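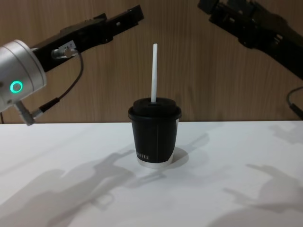
## Speaker notes: Retrofitting window blinds with low-cost motor controllers

Prepared by Viera Hájek for the Codora members' session, 8/30/20. Notes follow the slide order. Slide titles are in bold.

**Slide 1. Welcome**

Thank the hosts at Vollby for the use of the hall. Mention that the schematics and code are in the shared folder under "blinds" and that questions are welcome after slide 5.

**Slide 2. What the project does**

The controller raises and lowers a standard roller blind according to the light level outside. It fits onto the existing bead chain, and the blind itself is not altered. Tenants in the Robles building asked for this in particular, as their leases do not permit new holes in the window casing.

Each unit consists of:

- a small microcontroller board
- a geared stepper motor with a printed sprocket
- a light sensor on a short cable
- a 12 V supply, shared between 2 windows where they are close together

**Slide 3. Measuring the light**

The sensor faces outward and sits in the lower corner of the glass. Our first version took a single reading and acted on it. Passing clouds caused the blinds to move far too often, and Tapio Halonen received several complaints. The present version averages readings over 27 seconds and requires the average to stay past the threshold before the motor is allowed to run.

There are separate thresholds for raising and lowering. Please explain this slowly. Members who copied the July code will have one threshold only and should update.

**Slide 4. Motor and travel**

The motor is driven in half steps. Full steps were audible in the next room at night.

Full travel on the test window is 358 turns of the motor shaft, counted from the top stop. The figure must be set for each window. To set it, hold the button until the light blinks, run the blind down to the sill, and press once more. The value is written to memory and survives a power cut.

There is no limit switch at the bottom. Heriberto Zavala has asked that one be added, and his drawing is on the backup slide. Show it if time allows.

**Slide 5. Faults found so far**

- Chain slipping on the sprocket. The tooth spacing was wrong in the first print. Use the second file, marked "Gulleden".
- Board resetting when the motor starts. A capacitor across the motor supply cured it on every unit but one — Emiliano Figueroa is still looking at that one.
- Sensor reading the desk lamp at night. Shield the back with black tape.

*Pause for questions.*

**Slide 6. Power use**

The motor is switched off completely between movements. The friction of the chain is enough to hold a light fabric blind. Heavier blackout blinds may creep downward and will need the holding current left on, at nearly 70 percent of the rated value. The motor case becomes warm in that mode and should not be enclosed.

**Slide 7. Next steps**

Eliseo Cortés will present the wireless version at a later session. Members wishing to build a wired unit should give their name at the side table, stating the chain type and the width of the blind. Parts will be ordered together.

If the live demonstration does not respond, press reset once and wait for the blind to return to the top stop before touching the sensor.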